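Vorero Arm Kit: Set-Up Guide
Section 3: Laying out the table and trying your first grip

Okay, the arm is bolted down, the gripper is on, and you've got power. Now comes the part I like best! I've set up plenty of these kits for Rosser, and I still do this section in the same order every time, so follow along even if you've used an arm before.

What you'll need: the mat from the big box, a flat board, a few light things to pick up (small cups are great, and so is a lemon or anything else from the kitchen), and the Arkar control app, release 101 or newer.

1. Put the mat on the table and smooth it down from the middle out. Leave a bit of bare table showing so you can tell if the mat has crept.

2. Set the board near the middle of the mat. If yours has a handle, turn it so the handle points to one side, away from the base of the arm.

3. Plug the gripper cable into the round port on the gripper body and let it hang in a loose loop. Swing the wrist slowly by hand, all the way left and all the way right — if the cable goes tight anywhere, give it more slack before you go on.

Caution: Power the arm off before you plug or unplug this cable. I mean it. I've cooked a gripper board that way, and the Zikedby warranty does not cover it.

4. Open the app, go to Tools, and pick the two-finger gripper. Set the opening to 100 percent and the force to the lowest setting.

5. Place one small cup on the board and put everything else off to the side, a hand's width or more from where the fingers will come down.

6. Jog the arm over the board, then lower it in small steps until the fingers are on either side of the cup.

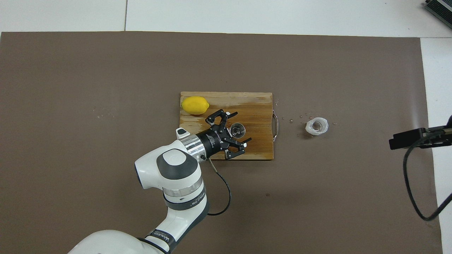 Last updated: August 15, 2025

With a small clear cup, watch the white pads on the fingertips and go by those, as the rim is hard to judge against the board. I like to bend down and look from the side, too (with my face well back and one hand near the stop button).

7. Tap Close. If the cup slides, open up, move the wrist over a touch, and try again. Don't reach for the force setting yet!

8. Lift a little, wait, and set the cup back down. When you're happy with it, save the spot. Mine is saved as slot 144, but any free slot will do.

Note: Start with dry cups. Once you move on to pouring, expect drips on the mat and keep a towel handy. The gripper is not sealed, so wipe up any water before it gets near the connector.

If the arm stops with a reach warning, slide the board closer to the base and go back to step 6. The saved spot won't follow the board, so you'll need to save it again.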